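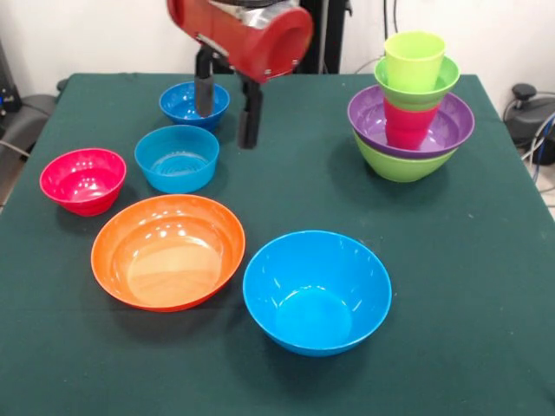 Speaker notes, Monday, July 19, 2021
Talk: The stop that did not stop
Speaker: Aino Räsänen, Birnberg

Start slowly. Say good morning, thank Mirta Orellana for the invitation. Say that I will speak about a fault in our own cell, so please no photos of the log pages.

1. The task
The arm stacks bowls and cups on a table with a green cloth. Plastic dishes, different sizes and colors. It is light work and people relax near it. I also relaxed. Pause after this.

2. What happened
In March, Corentin Brunet was at the table during a run. A bowl had slipped to the side and he wanted to put it back. He pressed pause on the tablet. The screen said "paused". The arm made one more move, down and to the left, and the fingers closed on the edge of his sleeve. He pressed the red button and the arm stopped at once. No injury. The sleeve was torn.
(Corentin agreed that I use his name. He may be in the room, look for him.)

3. Why
The pause command goes through the Dretix controller. The controller had two moves waiting in its queue. Pause stopped new moves from coming in, but it did not clear the moves already there. We went through the old logs and found the same thing in 7 of 46 pauses. Every time the arm moved after the screen said "paused". We did not notice, as our hands were not there.
Say this sentence clearly: pause is not a safety function. It was written in the manual. I had read the manual.

4. What we changed
Pause now clears the queue and waits until the speed is zero before the screen changes.
Before anybody reaches over the cloth, the red button is pressed. Also for one cup.
Hortensia Núñez moved the button to the front of the table, where the left hand finds it.
If a stack falls, we leave it until the run is stopped.

5. Still open
The restart after the red button takes roughly 2 minutes. People do not like it and I am afraid they will go back to pause. Estela Villalba is testing a shorter restart at Drestport. I have no results yet, do not promise a month.

If there is time: ask who has a pause button at work, and who has checked what it does with the queue. Then questions.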